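Notebook, Tarside bench
10 April entry, written as 10th April in the shared log

Policy for tidying the desk, second round of training. Ilídio Prata asked me to write down what was changed, so that the people at Stirnlow can repeat it without calling me.

Short version for those who only read the top. With the old way of choosing training episodes the arm learned to repeat the average path. With the new way it learns where to slow down. The set is smaller and the result is better, which I did not expect when I started in February.

What we did before. All recorded episodes went into the training, good ones and poor ones together. We had 900 episodes. The loss went down nicely and everybody was happy with the curve, me too. But on the table the arm came down next to the object and closed on air, or it pushed the object with the side of the fingers. I watched many of these and the error was always in the last part of the approach, never in the big movement.

What we do now. Each episode is cut at the point where the tool speed falls under a limit. The part before the cut we call travel, the part after we call contact. Travel is thinned out strongly, we keep every fifth sample. Contact is kept complete. Also I throw out each episode where the operator corrected more than two times after the cut, because the network learns the hesitation together with the grasp. Ilídio does not agree with this last rule. He thinks the corrections are the most useful part, and he may be right for soft objects. We left it in for this round and he will run his version on the Jernum machine.

Settings, for repeating:
Action chunk 40 steps, executed half, then new prediction.
Image input from the fixed camera only. Wrist view switched off.
Same seed as the first round.
Learning rate not changed.
Speed limit for the cut: see the config file in the Cardoso folder, it is different for each operator and I do not want to copy it wrong here.

Result. Test of 21 trials with one flat object, start position changed by hand each time. Old policy 9 good, new policy 16 good. I count as good only when the object is lifted and put down inside the target area. Touching is not enough. The failures of the new policy are of another kind: the arm waits too long above the object and the time runs out. This is easier to repair, I think — probably the cut comes too early for the slow operators and contact is then too large a part of the data.

One thing I am not sure about. The test used objects which lie alone. When something stands close by, the approach becomes crooked with both policies. I did not measure it, only looked.

Next is the book task, with the lamp and the notebooks left on the table as distractors.

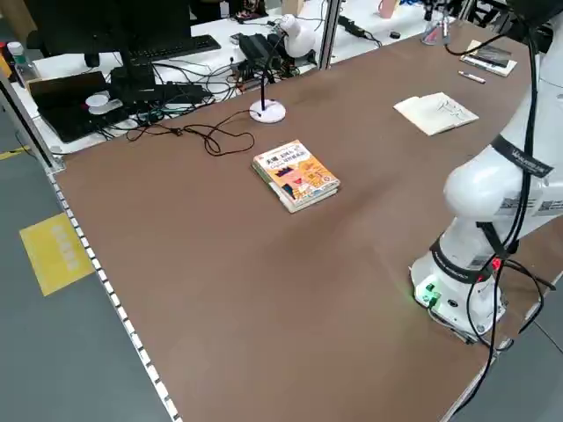

Does thinning the travel part make the arm less smooth between objects? Slightly, and mostly at the start of the movement; the filter in the controller hides it unless the speed is set over the normal value.

Flat things are hard for us because the fingers must come very low, and a few millimeters of error in height are enough to fail. For the book I will add height noise in the training, small steps first. If the new policy still waits too long, I move the cut later and train again before I touch anything else. Please, one change at a time — last time we changed the cut and the chunk length together, and afterwards I could not say which one helped.

To do:
Send the episode list to Ilídio, with the rejected ones marked.
Write the speed limit per operator in a table.
Repeat the test with the time limit doubled, old and new policy both.
Ask Stirnlow which controller version they have.

C. Meng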